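A roof is a slow thing: talking with Khoa Tạ about gutters, moss and old slate

When I called Khoa Tạ for the first time, he was on a ladder and asked me to call again after four o'clock. When I did, he was in his van, eating a late lunch, and he had more time. We spoke for more than an hour, and then again on a Saturday at his workshop in Flallby, where he keeps the gutter brackets sorted by the age of the houses they come from.

Khoa has repaired roofs and gutters for 20 years. He began with his uncle, whose firm was called Doãn, and he kept the name when the uncle retired. "People had the number already on the fridge," he says. "Why should I make them write a new one?"

I wanted to ask him first about moss, because my own roof in Ellititz is green on the north side and two neighbours have given me opposite advice. He laughed at this. "Moss is the first question always. Moss on a steep slate roof, I leave it for years. Moss on a flat tile roof, under a tree, I take it off by hand. What I don't do is the pressure washer. I was called to a house where the owner had washed the roof himself in April. It looked very nice. By autumn the water was coming in beside the bathroom light."

The water had been pushed up under the tiles, he explains, and it had also taken away the surface of the older ones. The owner paid for 210 new tiles. Khoa still has one of the old ones and he uses it to hold the workshop door open.

His wife, Nasrin Amini, does the estimates and answers the phone. She joined us with tea in the second half of the Saturday and corrected him on several dates. She came to the work from bookkeeping, and she says that it took her one winter to understand why the same gutter can cost so different from one house to the next. "It is the height, and what is under it," she says. "If there is a glass roof under the gutter, we must build a platform over the glass. The customer sees a man with a short piece of gutter and thinks, this is nothing. But the platform was the whole morning."

I asked her what a normal gutter cleaning costs at present. She did not want to give a price for the newspaper, but she told me that the last large job, a complete replacement at the back of a terrace with new downpipes, came to 710 without the scaffold. She writes every estimate in two parts now, the work and the access, and she has fewer arguments.
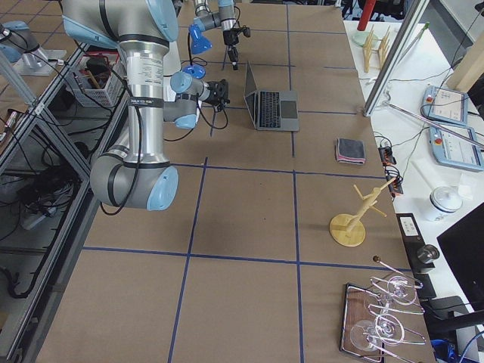 Two robot arms and a laptop at a work table covered in brown paper.

We talked for a long time about the joint between chimney and roof, where Khoa finds most of his leaks. On older houses this is often only mortar, laid in a sloping line against the brick. It cracks, someone puts new mortar over the crack, and it cracks again. "I have taken off three layers," he says, "and each one was a different colour. You could see the family history." He prefers lead, cut in steps and pushed into the brick joints. He admits that it is expensive and that some customers choose the mortar again. He does it for them, but he writes on the bill that it will probably not last.

He has less patience for the sealing products in tubes. One of them, Pistari, is sold in the hardware shop near the station, and he says that customers ask for it by name. "For a small crack in a metal gutter, in dry weather, fine. I have a tube in the van also. But they put it everywhere, on wet slate, on dirt. Then I come, and first I must scrape for an hour."

What should an owner do without calling anybody? Khoa thought about this while he looked for a bracket. Go outside in heavy rain, he said, with a good coat, and watch where the water goes. If it runs over the front of the gutter, there are leaves. If it runs behind, the gutter has moved or the felt under the first row is finished. "Ten minutes in the rain. In the sun every gutter is a good gutter."

Nasrin added that a photo taken in the rain, sent with the first message, saves her a visit in many cases.

As for my green roof in Ellititz, he asked for the slope and the kind of slate, and if there was a tree near. There is no tree. He told me to leave the moss alone and to clean the gutter below it before winter, because pieces fall down after frost. I have told this to both neighbours. One of them has already rented the pressure washer.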